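Tiempo de lectura: 4 min

Capítulo 5
El calzado y la entrada de la casa

Casi todos los manuales de organización doméstica prometen que un buen zapatero resuelve el desorden del recibidor. Conviene leer esa promesa con cautela. Un mueble no ordena nada por sí mismo, y buena parte de los que se venden como solución acaban rodeados de zapatos que no caben, que nadie guarda o que siguen mojados.

En este capítulo estudiaremos el almacenamiento del calzado de uso diario. Dejaremos de lado los armarios cerrados y las cajas apilables, que se tratan en el capítulo 6, y nos ocuparemos de los muebles bajos y abiertos. Sus defensores alegan que todo queda a la vista. Es cierto, pero también queda a la vista el polvo, y el lector debería preguntarse si ver un par equivale a tenerlo a mano.
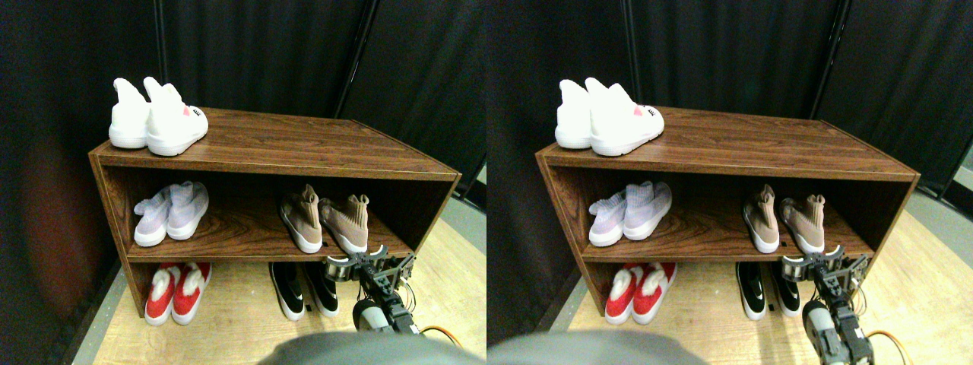 Figura 5.1. Zapatero bajo y abierto, con pares en la balda intermedia y en el compartimento inferior; sobre el tablero superior, un par blanco de cuello alto.

El ejemplo de la figura admite dos lecturas. La favorable dice que cada par se mantiene junto y que se distingue enseguida el rojo forrado de blanco de las zapatillas negras. La menos favorable señala que gran parte del tablero superior está libre mientras el nivel más próximo al suelo aloja dos pares. ¿Se trata de un criterio o de una costumbre? Una sola figura no permite saberlo.

Afroza Bhuiyan, en su cuaderno de prácticas del taller de Haseris, propone reservar el nivel inferior para lo que más se usa. La propuesta suena razonable, aunque obliga a agacharse cada mañana, y el cuaderno no dice cómo se comprobó.

Antes de continuar, anote durante una semana qué pares salen realmente de su zapatero y cuáles no se mueven. Guarde la lista, pues volverá a necesitarla en el apartado 5.3.

5.1 Medir antes de comprar

La anchura anunciada de un zapatero suele ser la exterior. En un mueble de 45 cm, el espacio útil es menor, y depende del grosor de los laterales.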